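From: Gladys Shirima
To: Darnside list
Date: 12/3/22
Subject: Re: [darnside] Loose batteries, what are we doing with them?

Iraís Espinoza wrote:
> I've been through the drawer under the kettle and there are loose
> batteries all through it, AA and AAA mixed, some new and some clearly
> not. Same in the tin by the door. Can we agree on one place for them?
> I don't mind sorting but I'm not going to do it every month. Also, does
> anyone know if the Marchand tester still works? I put the same cell in
> twice and got two different answers.
>
> Also also: does the Skurna shop still take old ones, or do we have to go
> to the tip?
>
> Iraís

Hello Iraís, hello all,

Thanks for starting on this. I'll take the questions in order.

One place is fine by me. I'd suggest the shallow Colero drawers on the shelf, because they're labelled already and the bottom two have nothing in them that anyone has asked for since June. Top one for new, bottom one for part used. Dead ones shouldn't go in the drawers at all, they should go straight in the tub with the lid.

The tester works but the contacts are dirty. Wipe both ends of the cell and the two contacts with a dry cloth and try again. If you still get two answers, use the multimeter. For ordinary alkaline cells I've been going by the following, measured with nothing connected:

1.5 V or over: treat as new
1.3 to 1.5 V: part used, fine for clocks and remotes
under 1.3 V: tub

Those are my own cut-offs and someone may want to argue with them. Rechargeables read lower even when full, so please don't sort them by that list. They live with the charger and should stay there.

As for mixing sizes, most of what I pick up is on the dark table along the patterned wall. People change a battery there and put the old one down beside the new one, and by the end of the day it's anyone's guess which is which. It would help if whoever takes a cell out put it in the tub before fitting the next one.

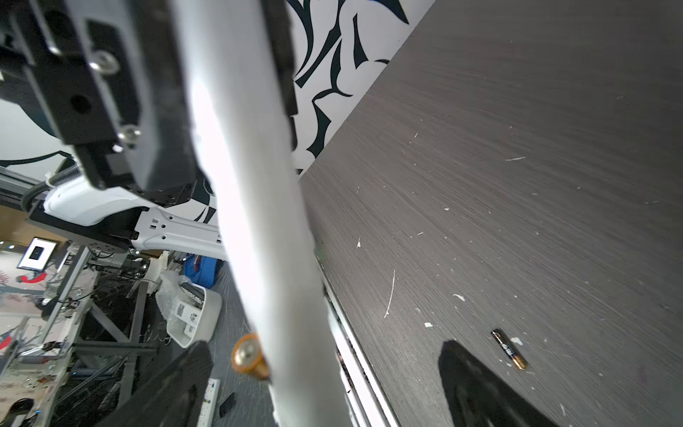

The dark table, with a black and gold AAA lying on it.

On that note, please don't stand batteries on end there either. They roll when they fall over and I have had to get down on the carpet with a torch more than once. A saucer would do. I have a spare one at home and will bring it in.

Skurna: yes, they take household cells at the counter, up to a carrier bag at a time. They won't take anything leaking or swollen. When I last emptied the tub there were 56 in it and they didn't mind. Tape over the ends of any 9 V blocks first, and the same for coin cells. The tip takes everything but you have to queue, so I'd keep that for the leaking ones. Those go in a separate bag, please, and wash your hands after.

On buying more — I don't think we need to. The last order was a box of 50 AAs and I'd be surprised if we've used half. What we do run short of is AAA, and I suspect that's down to where they end up and has little to do with how many get used. I'd rather wait until the drawers are sorted and see what we've got before anyone orders anything.

I can do the AAs on Thursday evening if you'd like to carry on with the AAA ones. Bring the tin from by the door and we'll empty that out at the same time. If anyone else has batteries in a coat pocket or the glove box that belong here, now would be a good time to bring them back.

One more thing, the small screwdriver for the battery covers is missing from its hook again. It has a yellow handle. I'm not cross, I'd just like it back.

Gladys

--
darnside mailing list
To leave the list, reply with "unsubscribe" in the subject line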